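Winda two-arm kit, evaluation notes
Flinildale workshop, bench log 269
2020-06-13

Kit still on loan from Tilahun. The loan runs eight weeks and the purchase decision has to be made before it goes back. List price for the pair of arms with rail, controllers and cabling is 2,304, without the enclosure, which we would be paying for separately. Skereo licence is included for the first year only. I have asked what the renewal costs and have no reply yet.

Start of session

Power up, both arms homed without complaint. Left arm wanted a second homing pass last time; did not repeat. Firmware unchanged from the previous entry. Wrist cameras and the fixed camera all reported in Skereo at first launch. Changed the overhead exposure from auto to fixed, as the auto setting hunts whenever an arm passes over the pale tile.

Rail bolts checked with the short hex key. One on the right base plate took a small turn. Add to the weekly list.

Teleoperation

Latency feels the same as before. No good way of measuring it with what we have here, so this is an operator's opinion and should be treated as such. Leader handles are light and the wrist axis is still too free. Letting go of a handle for a moment lets the follower droop at the wrist, and on cloth work that means a fingertip pushed into the floor. The manual suggests raising the hold gain. Tried it, one step up, droop reduced but the handle then buzzes. Put it back to default for now.

Gripper opening is enough for the cloth work. Fingers are narrow at the tips, good for getting under a hem. They slide on the tile when pressed down, and the marble-pattern finish does not help. Grip force slider in Skereo has a dead zone at the bottom end. Reported to Tilahun, reference in the mail folder.

Payload is quoted at 600 g per arm. Not tested today and not relevant to single garments. Wet towels would be a different matter. Somebody should weigh one before we promise anything.

Cloth work

Task as in the plan: pick up near the front corners with both arms, fold, move to the stack on the left. Basket stays on the right. Start state is a loosely laid garment, pressed flat by nothing and nobody. We want the folds and creases in the data.

Salmon pink against the dark floor segments well in the Skereo preview. Edges hold even where the cloth doubles over. The veining in the tile throws up false edges close to the wall on the left, mostly in the wrist view. Would ask for a plain floor if we were ordering an enclosure from new.

Depth at the wrist is the weak point. With the fingertips close above the cloth I cannot tell from that view alone whether I am touching it. Ended up driving from the fixed view and using the wrist view to find hems.

Cable routing on the forearms: the loop over each wrist stands well proud. On the left arm it gets close to whatever is left beside the stack. Clearance is acceptable while the elbow stays high. A shorter cable or a second clip halfway along would be better. The spiral wrap on the left one is fine.

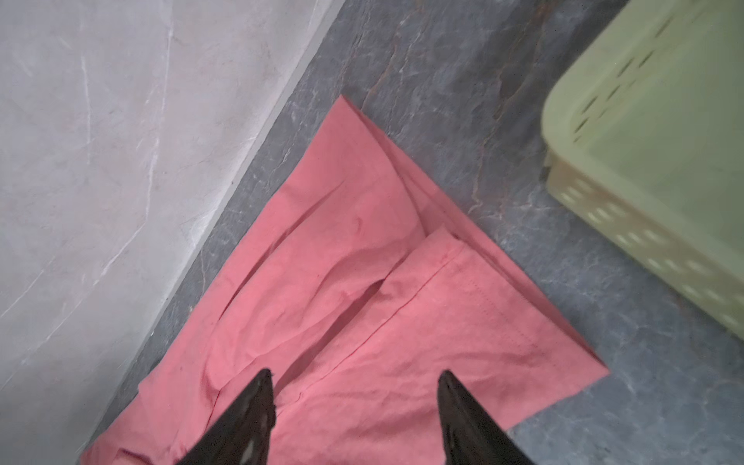
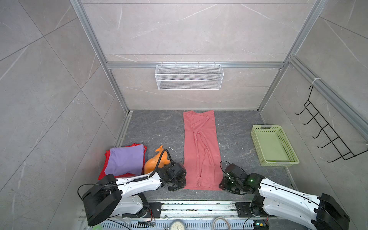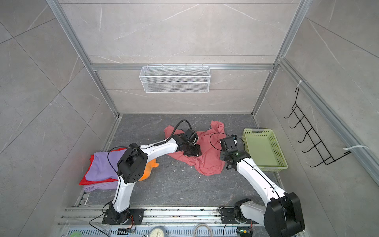

Pink cloth on the tile floor, wrist and fixed views.

Henok Tamiru

Points to raise with Tilahun

Hold gain. Is there an intermediate value between default and the next step? The config file takes integers only as far as I can see.

Soft fingertips. The catalogue lists a rubber sleeve as an accessory but gives no fitting for this finger shape.

Controller boards sit open beside the arm bases. Fine on a bench, less so with lint about. Ask whether a cover exists. Printing one ourselves is a morning's work if they send the drawing.

Skereo export. Episodes come out with the camera streams in separate folders and the timestamps in local time. Want UTC, or at least an option.

Compared with the December trial

The older unit had stiffer joints and a worse gripper, and its software crashed on long episodes. No crash today. Joint noise is lower. Spares position is unchanged: servos to order only, no stock held locally, and we would need to keep our own.

To do

Sweep the floor before the next run, there are crumbs of something all over the tile and the rail.
Re-seat the right wrist connector.
Try the thinner cloth, folded the long way.
Chase licence renewal price.
Decide on the cable clip before anyone records more on the left arm.

Arms parked, power off at the wall, log copied to the shared drive.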